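Notebook – Roten hand-held gripper kit, trial loan
February, started 9.40 am
Skye Ogilvie (Marion M. reading over later)

Kit in from Peritz. Two handles, charger, one spare set of pads, no printed manual, just a link. Quote is $3,896 for the pair, or $589 a month on the lease with a three month minimum. Dougal wants a yes or no before the Koten people ring back. What we need to know is wether it copes with clothes on a soft surface, becuase that's the job Yule are asking for. Hard bench stuff was fine in the last review, not repeating it.

Working on a made bed, quilt left rumpled. Dark garments first. Black on black is the worst case for the jaws, pads at least are blue so you can find the tips.
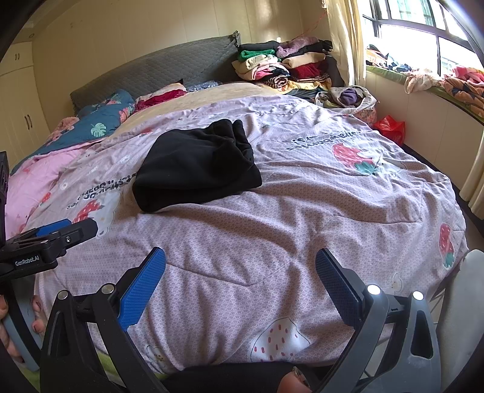
Grip force left on the middle setting all morning. Low slid off thick cloth, high pinched up the quilt along with it. Would like a step in between, ask Peritz if firmware can do that or if it's three and that's your lot.

Things I keep doing wrong:
– coming in too steep. Flatter approach picks up one layer, steep gets two
– squeezing before the tips are down
– holding both handles too close together, they knock

Wrist is sore at 90 minutes. Rory had the same complaint with the older model and he's got bigger hands than me. Trigger spring feels stiffer on the left one, swapped hands to check and it's the handle, so not me. Flag for Peritz.

Battery says up to 4,000 open/close cycles on the sheet. No way to check in a week, leave it out of the writeup or quote it as theirs.

11.15, back on after tea. Folding order for long sleeves: sleeves across the body first, then top half down, square up last. High collar is a pain, it wants to stand up on its own and the pads don't have the reach to press it flat. Tried going at it from the side, bit better. Prints are handy for keeping track of which way the cloth is turned when you review it afterwards, so mixed plain and printed tops from now on please, whoever is bringing the next lot.

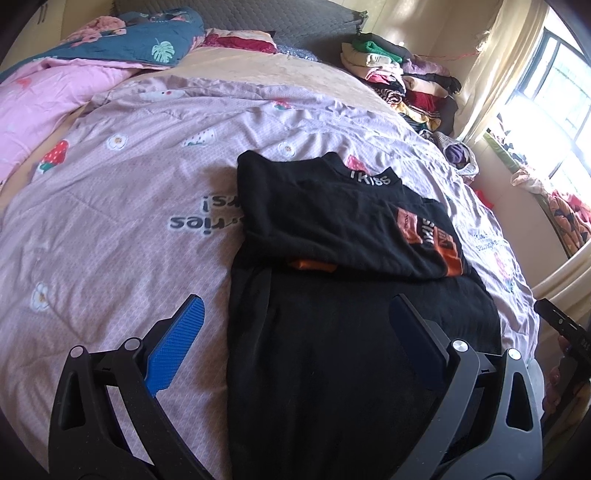 To do / questions for Peritz
Pad wear – price per set, and do they come in one colour that isn't blue (Marion H. asked)
Left trigger spring, replace or adjust
Grip step between low and middle
Is the lease price locked if we take a second pair
Dougal to ring Koten and stall till Rory's had his go on towels

Leaning to lease, one term, then look at it again. Charger is in the top drawer, handles on the shelf above. Don't leave them on charge overnight pls.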